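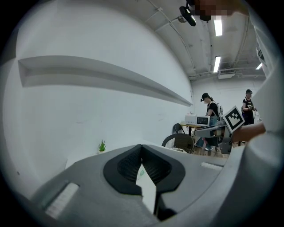 Long white wall with the shelf, from the near end. Succulent at the left.

2 December 2021

Room notes, mostly so I stop keeping them on the backs of envelopes. We have had this place since June and the furniture still sits wherever it got put down on the first day, so today I walked it end to end with the tape measure and a mug of tea and wrote down what bugs me.

Starting with the wall. I like this wall! It's the one big calm surface we have, and the narrow shelf running along it is the best thing in the room and also the least used. I keep wanting to load it up and then I remember how shallow it is. Measured the depth at 5 inches, near end and middle both. So no binders, no storage tubs, nothing that hangs over the front. What fits: paint chips, the small sample tiles, postcards, anything that can lean. I tried the Okau sample cards on it this morning and they lean fine if you give them a bit of foot, but they slide when the door bangs. A strip of clear bumper tape along the front would fix that. Put tape on the list.

Plants. The spiky one in the little white pot gets on with life by itself, so whoever is watering it every time they pass, please ease off (I suspect it's three of us each thinking we're the only one). Proposed rule: every other week, a splash, and tick the sheet by the sink. The leafy plants can have more than that.

Lights. I spent too long on this. With all the ceiling tubes on, the paint chips go cold and a bit green, and the Cledholm gray we all loved in the shop looks like wet cement. With just the ones at the back switched on, it looks like itself again. I don't want to pick a color for the back wall under light we won't be using, so the question for everybody is which lights do we really work under in the afternoon? I'd vote for fewer, plus a couple of lamps. The pipes on the back wall I would paint the same as the wall and forget about. Boxing them in came up last time and I'm still against it – we would lose space and gain a dust ledge.

The air conditioner is fine for now. Filter cleaned, came out gross, went back in. Next one in June, I've written it on the inside of the cupboard door.

Then the table, which I ended up spending most of the morning on.

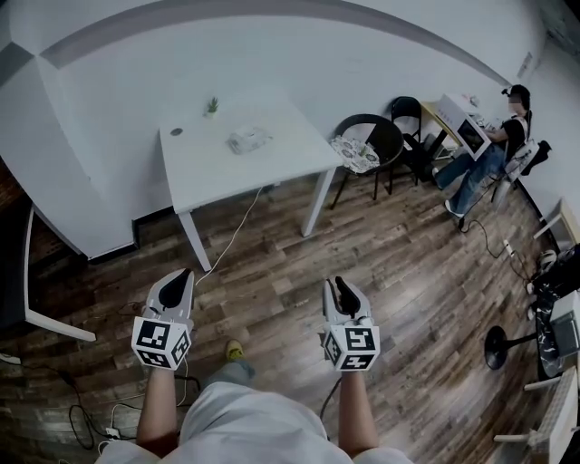 I want it to stay in the middle. I know the other plan has it pushed up to the wall, and I did try that for an hour, and it was miserable: you can only get at it from two sides and everybody ends up reaching across everybody. In the middle you can walk all the way round, and a square top suits that. Keep the plant toward the back edge where elbows don't go. The clear plastic container can live there too but it needs a label, otherwise it turns into the place where loose screws and pen caps go to retire. And the grommet hole ought to be earning its keep. If we bring power up through it we get one cable going straight down instead of things trailing off the side.

Which brings me to the floor, sorry, long section. The planks are great, the mixed browns and grays hide every crumb, and for the same reason you don't notice how much is lying on them. Black cables in a tangle by the little white power strip, a white one heading under the table, another black one over by the right wall. I caught my toe twice today and I was looking! Plan:
- one cable run, under the table, in a flat floor cover
- power strip off the planks and up on a bracket
- anything that doesn't belong to something gets coiled and tied
I priced the Rao floor cover and the Stutidell one. The Stutidell comes in lengths of 6 feet, and we'd need more than one, so the Rao wins, it's sold off the roll. I measured 22 feet for the whole run including the turn at the wall, and that has some slack in it. Ordering 22 and we can trim.

Seating. The round black chair with the gray and white patterned cushion is everyone's favorite and it's stuck at the back wall doing nothing. Bring it forward. The folding chair by the small wooden-topped desk is okay for ten minutes and then your back lets you know. I'd swap it for a proper one and keep the folder for visitors. The desk itself stays, I love that top, just oil it sometime.

Slippers: still yes. The planks scratch, I found 7 new marks by the door, all from grit on shoes. Mat needed, a big one, with a rack next to it.

To get: bumper tape, floor cover, bracket, ties, labels, mat, furniture oil.

Still open: back wall color, lamps, who has the good level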